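Sorting the small toys, second pass

The first pass was in February and used three lidded tubs. It failed at the lids. Anything with a lid was opened once, emptied, and left beside its own lid for a week. The second pass uses a single open container, an old cookie box, and one rule: if it does not fit, something else comes out.

The box is lime green plastic, coconut milk flavor according to the front, and the walls are stiff enough to carry with one hand when full. I looked at the Brelier cube and the Tolstead crate before settling on it. The Brelier has a fabric base that sags under load. The Tolstead has handle cutouts at exactly the height where small plastic fruit escapes.

Method. Spread a blanket or sheet on the floor and work on that, so the whole lot can be gathered by the corners if interrupted. Play food goes in first. Sea animals go in last, being the ones asked for most. Cotton swabs keep their own clear tub inside the box, as they are used as pretend noodles and I have stopped arguing the point. I allow 20 minutes per session, with the last 2 for checking under the shelf unit.

The bulky pieces decide the result. The grapes take up more room than their size suggests, because nothing nests against them. The dinosaur was never assigned a category. 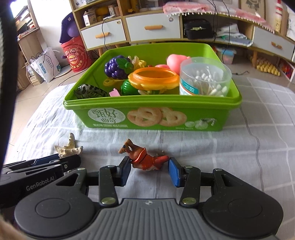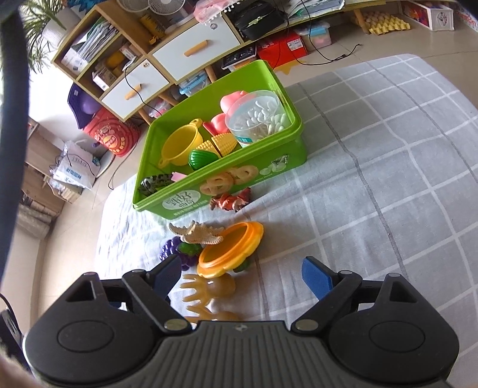 Mamta Vashisht wrote to ask whether one box simply turns into a heap after a month, since hers did, and she went back to drawers with 70 items in each. She also thinks the sea animals should live in the bathroom. I would need a second set for that, and the drawers here are full of paper.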